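Filed under: Opinion / Robot safety

A stop that counts as a success

The fault at Bodosora in March was logged as a grip timeout. It should have been logged as a safety event, and the difference matters more than the wording suggests.

The cell ran a two-arm bowl sorting routine on the Nallico controller. During a transfer the left arm lost its force reading for 600 ms. The controller held the last valid value, judged the grip to be sound and carried on closing. The bowl broke, and a fragment landed outside the guarded area. The right arm, which shares the workspace but not the force data, continued its own move for a further 510 ms before the stop reached it.
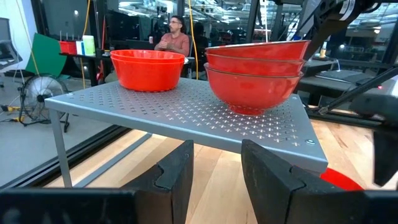 Stacked bowls on the raised shelf, with both grippers close to the work.

Holding the last value is a reasonable way to deal with a dropped sample or two. It is a poor way to deal with a silent sensor. The Fodivum integration notes allow eight missed samples before a warning and set no upper limit at all – the arm may go on acting on old data for as long as the task timer permits. In a single-arm cell that is bad practice. In a shared cell it is a hazard, as the second arm has no means of knowing that the first is working blind. 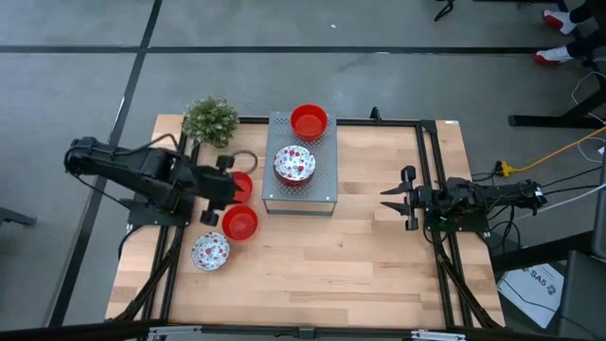
My objection is to the way such stops are classed. Under the present scheme a timeout that ends with both arms at rest is recorded as a successful protective stop, whatever came before it. The layout makes that hard to defend. With one gripper at a red bowl over the table and the other open and pointing at the shelf, a late stop on either side can leave an arm well inside its neighbour's reach. Where the arms come to rest says very little about the risk taken on the way.

Two changes would cost almost nothing. Stale force data should trip both arms after four samples, and the log should record the age of the last valid reading at the moment of the stop. Palma made the second change to its own cells last year – the first is still under discussion.

Contact us | Copyright September 2018 | Back to top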